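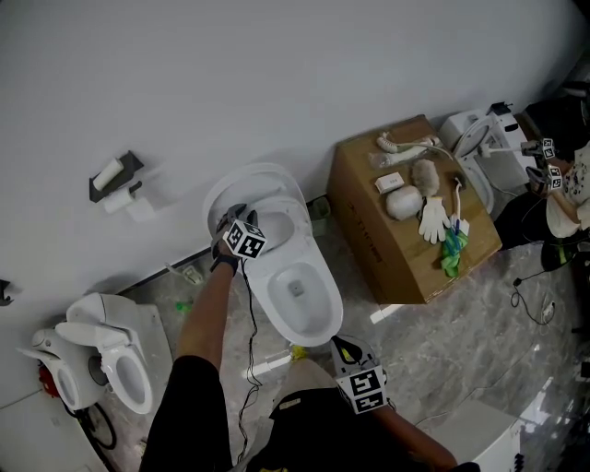 Toilets with their lids up, and cleaning supplies on a cardboard box. The white brush has a blue tip.

Search articles Go Advanced search

Toilet cleaning

Toilet cleaning is the regular washing of a toilet bowl, seat, lid and outside surfaces, plus the bit of floor and wall right next to them. I look after the household pages on this site, and this is article 1143, last gone over on 2nd October, so if something looks out of date let me know on the talk page. I've tried to stick to what people really do at home and in small washrooms, with a few of my own opinions thrown in (I have a lot of them, sorry!).

Tools

The toilet brush is the one everybody thinks of. It has a long handle and a head of bristles, usually round, and some have a narrower or differently colored tip meant for getting up under the rim. I like a small head. A big fluffy one looks like it ought to do more, but it won't bend into the rim channel and it drips all the way back to the holder.

Cloths are for everything outside the bowl. Plenty of people pick one color for the toilet and keep it for that and nothing else, and I'm very much in that camp – mine are green, and they never go near the sink. Sponges work fine on the tank and the lid, though they hang on to dirt longer than a cloth does and need replacing sooner. A duster is handy for the dry jobs first: the top of the paper holder, the baseboard, the hoses around the back.

Gloves come in rubber and in cotton. Cotton work gloves are comfortable for moving things and for dusting, but they soak right through, so switch to rubber before you touch any water or cleaner.

Usual order of work

Most guides go from dry to wet and from top to bottom. Dust first. Then put cleaner under the rim and leave it alone for as long as the label says. While it sits, wipe the tank, both sides of the lid, the seat and the hinges. Next comes the brush, starting under the rim and working down to the drain opening, and then a flush with the brush held in the clean water. The outside of the base and the floor come last.

The hinges are where I see most people give up. If the seat has quick-release buttons, pop it off every so often and have a look. You will be horrified, and then you'll be pleased with yourself for a week.

Seats with a washing function

Bidet seats and the all-in-one kind need a gentler hand. Don't use scouring powder on the plastic, don't spray anything straight at the controls, and follow the maker's instructions for the nozzle. Go easy around the hoses and the shutoff valve, too. I once leaned on a valve in a rental in Zastadville and spent the evening with towels on the floor!

Paper holders

A holder with a shelf on top for the spare roll is a nice thing to have and a real dust trap. Take both rolls away before wiping it. Paper that gets splashed dries stiff and lumpy.

Looking after the brush

Rinse it in the flush, then trap the handle between the seat and the rim and let it drip before putting it away. I swap mine every 6 months. My mother kept one for years, and we don't talk about it.

Regional words

In Dillov the brush is often just called "the stick," and I've heard "bowl mop" in Drullavau. I added a note on Niven in September but took it out again, as I couldn't find anyone else who says it.

See also: Bathroom floors; Descaling; Grout; Rubber gloves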